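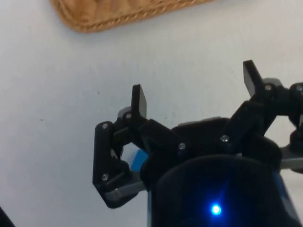
My sister reckons a basket is just a slower way of losing things. She told me this over the phone on a Wednesday night, while I was on the kitchen floor with the contents of four of mine tipped out around me, looking for the spare key to the shed. (It was in the fifth.)

She has a point, and I'm still not giving them up. I love a woven edge. I love that caramel colour that goes with absolutely everything, and I love how a braided rim makes a plain white bench look like someone has thought about it. I can be having the worst sort of morning – toast burnt, bins missed – and there's a bit of wicker catching the light and I feel like a person with a linen cupboard.

The trouble began with a market stall in Drenen. I'd gone for tomatoes. I came home with a shallow round tray with a rope-like border for 15 dollars, and by the end of that summer I had a bread basket, a tall one for umbrellas, two for the bathroom and a stack of placemats I'd bought for a dinner party that never happened. Wicker breeds, I swear. You put one on top of the fridge and in a month there's a litter.

So this year I made myself some rules, and I've stuck to most of them.

The first is that every basket gets one job. The one by the door is for keys and sunglasses and it is not for mail, batteries, or the little bag of screws left over from the bookshelf. I've had to be quite fierce with the rest of the household about this, and fiercer with myself!

The second is that anything flat goes on its edge. I used to pile the placemats in a drawer and then wonder why the bottom ones had gone wavy. Now they stand in an old letter rack from the Wikura op shop, like records, and I flick through them when I'm setting the table.

Third, no lids. I know, I know, lids look tidy. But a lidded basket in my house is a time capsule. I opened one in December and found birthday candles, a dried-up glue stick and a receipt from Rastel Homewares for a lamp that cost me 155 dollars and that I don't even remember choosing.

Cleaning them is easier than I'd feared. I go over the weave with the soft brush on the vacuum, then get into the braid with an old toothbrush and a damp cloth. Then out to the verandah for the afternoon, in the shade. I did leave one in full sun once and it creaked like a staircase for weeks afterwards.

What I haven't sorted is the big one. There's a laundry hamper in the window at Zelenák, handwoven, with a rim as thick as my wrist, and the tag says 477 dollars. I've visited it three times. I told my sister and she said that for that money it should do the washing, and then she asked what the one job would be, seeing as I have rules now.

I said towels. She said I already had a basket for towels.

I'm moving the towels to the hall.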